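Brenwood Student Projects
Home Projects Reports Parts and Tools Contact
Search reports Enter keyword Go
Last updated 19 August 2020

Equipment plan for the hand-held gripper project
Report by Sang-wook Hong

1. Purpose of this report

Our group collects demonstrations of simple tasks with cloth. A person holds the gripper, picks up the cloth and folds it, and the recordings are used later to teach a robot arm. In February we received a budget of $3,674 for the whole project. My part was to decide what we must buy for the next period, and what can wait.

At the beginning I made the plan only from the catalogs. My supervisor returned it with one question: which parts wear out? I had no answer, so I made a second plan, which starts from the condition of the tools we already have.

2. What we need to replace

The bodies of the grippers I left out of the budget. The finger pads are a different matter. They are the only part which touches the cloth, and they must be treated as a consumable, like paper for a printer. In the first plan I had written zero for pads.
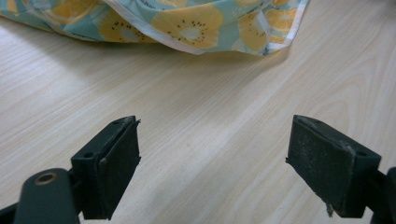 Figure 1. Gripper fingers open over the table. Both pads show wear, and a frayed strip hangs from the right one.

The scuffed surface matters to us for a practical reason. Thin cloth can slip between worn pads, and then the demonstration must be repeated. A loose strip of material is also a problem, as it can catch on the fabric. I propose that a pad is changed when its edge begins to peel, even if the flat face can still be used.

3. Comparison of suppliers

I asked two suppliers for a price. Wevano sells the pads in complete sets, with the mounting blocks included. Sikico sells the pads alone, and we would keep our present blocks. The Wevano set is easier to install, but we would pay each time for blocks we do not need. For 60 pads from Sikico the price is $397 with delivery. Wevano did not give a discount for this quantity.

There is a third possibility, to cut the pads ourselves from rubber sheet. I tried this with a knife and a metal ruler. The edges were not straight, and I think the time is better used for recording. I would return to this idea only if the workshop can lend us a proper cutting die.

4. Proposed budget

Total available: $3,674
Finger pads, 60 pieces, Sikico: $397
Remaining for other equipment: $3,277

From the remaining sum, the first priority is storage for the recordings. The second is spare pins and screws for the grippers – these are cheap, but we lost 5 recording days waiting for them. A new gripper from Shim is the third priority, and I have not included its price because their offer is no longer valid.

5. Open points

I do not know yet how many demonstrations one pair of pads can survive. We did not write down when the present pads were mounted, and this was a mistake in our method. From now on the date goes on a label in the box, together with the number of the gripper. When the first new pairs are worn, I will correct the quantity in section 4 and send the order for the second half of the project.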